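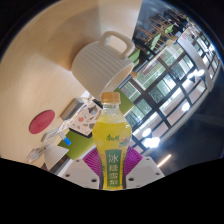 Home | Kitchen | Laundry | Workshop | Odds & Ends

Stuck Lids, Stubborn Caps and Other Small Humiliations

Every kitchen has a jar that has beaten everyone who lives there. Ours was pickled beets, and it held out from September until I gave in and read up on the subject. What follows is what worked.

Dry everything first. Wet hands on a wet lid will get you nowhere, and neither will swearing, though I keep it in the rotation.

Rubber beats muscle. A wide rubber band around the lid does most of the job, and a dish glove does the rest. I own a Davix jar wrench, a wedding present, and it's a fine thing for propping the window open.

For vacuum-sealed jars, slide the tip of a teaspoon under the rim and lever gently until you hear a pop. Go easy near the glass. If there's no pop after 2 tries, move along the rim a little and start over.

Honey, syrup and molasses glue themselves shut. Stand the jar upside down in warm tap water, just deep enough to cover the lid, for 7 minutes. Then wipe the threads with a damp cloth before you close it again, or you'll be back here next week.

Small plastic screw caps are a different animal. Hold the bottle by the shoulder, where it's stiffest. Squeeze the middle and you'll wear the contents – ask my good shirt. Nutcrackers will turn a tight cap if you put a folded dishcloth between the jaws.

Paint cans and glue tubes: a smear of petroleum jelly on the rim or threads before closing. My wood glue cap has come off by hand ever since, and I've retired the pliers with the tooth marks.

If a lid still won't budge, put the jar back in the cupboard and have toast. The beets, by the way, were terrible.

Last updated: 11/4/25

Contact | © Callow Household Notes | Back to top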